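Benby Stackable Picnic Plates: A Season With the Big Box

I have owned good plates. They were a wedding present, they were white, and they met their end one at a time on a patio in Rustunwood, which has a flagstone floor and a wind that comes up the hill at dinnertime. After the last of them went I swore I would never again serve potato salad on anything that could cut a guest. This is how a person ends up reading plastic plate listings at one in the morning.

The Benby set comes as a box of plates in mixed colors, see-through, with a rim. You don't get to choose the colors. My neighbor Leopoldo ordered the same box in March and got a run of yellows he describes as "medical." I did better. If you're the sort of host who wants everything to match the napkins, go and be that host with some other brand.

First, the rim. Most picnic plates have a rim the way most hotels have a gym. The Benby's will hold back baked beans on a slope, and I know this because my lawn is a slope. Three of us sat through an entire Thursday cookout with plates on our knees and the only casualty was a deviled egg, which rolled, as they do. Corn on the cob stays put. Ribs stay put. Soup is asking too much, and I asked it anyway, and I have a pair of khakis that remember. 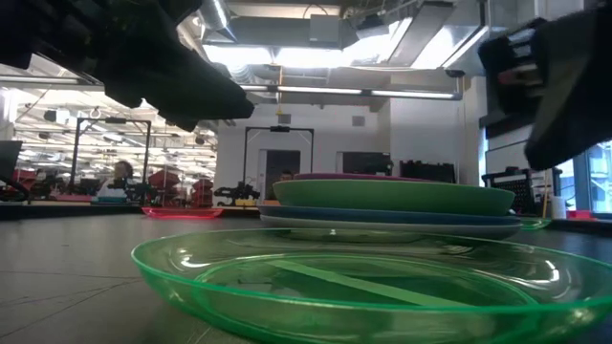
Stiffness is where cheap plates usually give themselves away. You pick one up by the edge with a burger on it and it folds like a bad alibi. I loaded a Benby with two burgers, slaw and a baked potato the size of a shoe, held it in one hand by the rim, and walked it down the back steps. It bowed a little. It did not quit. My wife asked who the plate was for and I said it was for science, and then I ate it.

Now the complaints, and I have several.

They scratch. Serve a steak on one, hand your guest a proper knife, and by dessert the plate looks as if it has been used to teach skating. You can't feel most of the scratches but you can see them when the light comes through, and since the whole charm of these plates is light coming through, that's a real mark against them. I've started cutting the steak in the kitchen, like a parent.

They also come out of the dishwasher with a puddle in the underside, every time, and the puddle waits until you lift the plate over your socks. Top rack only, says the box. I tried one on the bottom rack to see what would happen, and it now rocks gently when set down, like something on a boat. I give that one to Eyvindur Vídalín from up the road, who talks through dinner and hasn't noticed.

And they cling. Stack them damp and you'll be prying them apart with a butter knife while people stand around holding tongs. Dry them first. I know you won't, and neither do I.

I should mention the competition. The Vamine set is thicker and heavier and has a divided version, with a little wall to protect your beans from your melon. It's a better plate in nearly every way, but it takes up twice the shelf, and the walls make it impossible to serve a slice of anything larger than a cracker. The Yusof plates are prettier than either and arrived smelling strongly of a pool toy. The smell had faded by the end of the month. So had my interest.

What settled it for me was storage. The Benby plates nest down to almost nothing and live on top of the fridge next to the citronella candles, where I can reach them without moving the slow cooker. The Vamines are in the garage under a tarp. You can guess which ones get used.

Would I buy them again? I already have. The second box had one in a shade of orange that nobody in my family will eat from, so it's under a geranium on the back step, and the rim holds the water very nicely.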